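7 de septiembre de 2024

Llevo desde enero escribiendo a mano todos los días, con pluma, y me habían pedido que contara cómo iba. Va bien, con altibajos. Empecé porque mi letra se había vuelto ilegible incluso para mí: tenía una libreta de notas de trabajo y de la mitad de las páginas no sacaba una frase entera. Había un teléfono apuntado en el que no distinguía los unos de los sietes.

No quería hacer caligrafía de la que se cuelga en la pared. Quería una letra corriente, rápida, que se pudiera leer al mes siguiente.

## El material

Compré una Pelik de plumín medio, de segunda mano, por 43 euros. Venía con el convertidor atascado y tuve que dejarla en agua templada una noche entera. Desde entonces no ha dado guerra, salvo en verano, cuando la tinta se seca antes si la dejo destapada mientras pienso.

De tinta uso Arnar azul negro. Probé también la verde de la misma casa y se me hizo pesada de leer. La azul negro tarda un poco en secar, y como soy diestro no me importa. A un zurdo no se la recomendaría.

Con el papel me costó más acertar. Las libretas baratas del supermercado traspasan y solo sirven por una cara. Las Hetico, de 50 hojas, aguantan las dos sin problema y tienen una pauta de 8 milímetros que al principio me parecía enorme, de colegio. Ahora creo que es la medida buena para corregir la letra. Con pauta estrecha uno encoge todo y los defectos se disimulan, pero siguen estando.

El secante lo perdí en la segunda semana y no lo he repuesto.

## Lo que hago cada día

Doce minutos por la mañana, antes de encender el ordenador. Los primeros son de trazos sueltos: óvalos, palos, bucles hacia arriba y hacia abajo. Es aburrido y se nota mucho cuando me lo salto. Después copio un párrafo de lo que esté leyendo. Copiar tiene la ventaja de que no hay que pensar qué decir, y toda la atención se va a la forma de las letras.

Durante un tiempo escribí un diario en ese rato y lo dejé. Cuando me interesaba lo que contaba, la letra se iba al garete en tres líneas. El diario lo llevo ahora por la noche, en otra libreta, sin exigirme nada.

La postura la corregí gracias a Evie Crabtree, que da clases de escritura en el centro cultural al que fui en primavera. Me vio escribir un minuto y me dijo que movía solo los dedos. Tenía razón. Si mueves solo los dedos, cada palabra larga te obliga a recolocar la mano, y en la recolocada se tuerce el renglón. Hay que dejar que el antebrazo se deslice y que los dedos hagan lo pequeño. Tardé semanas en cogerlo y todavía se me olvida cuando tengo prisa.

También apretaba demasiado. Sujetaba la pluma como si se me fuera a escapar, y al cabo de una página me dolía la base del pulgar. El ejercicio que me puso consiste en parar al final de cada línea, abrir la mano del todo y volver a coger la pluma con el índice y el pulgar sin cerrar el hueco entre los dos. Una pluma que escribe bien no necesita presión, le basta con su peso.

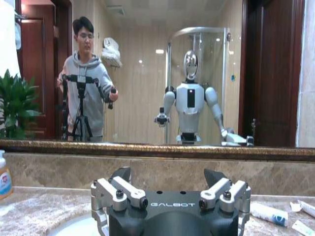
## Las letras que se resisten

La *r* es la peor. En mi letra antigua era un garabato que podía pasar por *v* o por *n* mal hecha. Probé la *r* de escuela, con su rizo arriba, y nunca me salió natural en mitad de palabra. Al final uso una sencilla, casi de imprenta, y la enlazo por abajo.

La *s* final la corto. No la enlazo con nada y bajo el último trazo un poco más de la cuenta, una manía que me gusta y que he decidido conservar.

Las mayúsculas las he dejado para el final. Tengo resueltas la *M*, la *A* y la *L*. La *Q* sigue pareciendo un 2 con aspiraciones. La *G* depende del día.

Los números los repasé en junio, por lo del teléfono. Pongo la rayita al siete y cierro bien el ocho, empezando por arriba - antes hacía dos bolas, una encima de otra, y se me separaban.

## Velocidad

Las primeras semanas escribía a la mitad de mi velocidad normal y en las reuniones volvía a la letra de siempre. Evie me aconsejó no mezclar, y no le hice caso, porque no podía pedir a los demás que hablaran más despacio. Creo que eso me retrasó un par de meses. Hacia mayo noté que en las notas rápidas empezaban a colarse las formas nuevas, primero la *a* y la *o*, que ahora cierro siempre, y después los enlaces.

He guardado una hoja de cada mes con el mismo párrafo copiado. Entre la de enero y la de febrero no hay diferencia. Entre la de enero y la de agosto sí, sobre todo en la inclinación, que antes cambiaba dentro de la misma palabra.

## Para el otoño

Quiero probar un plumín fino en la misma Pelik y una libreta Ok sin pauta, para ver si mantengo el renglón recto. Sospecho que no. También tengo pendientes dos cartas, una de ellas desde hace demasiado, y esas van con la Hetico de siempre y la tinta azul negro.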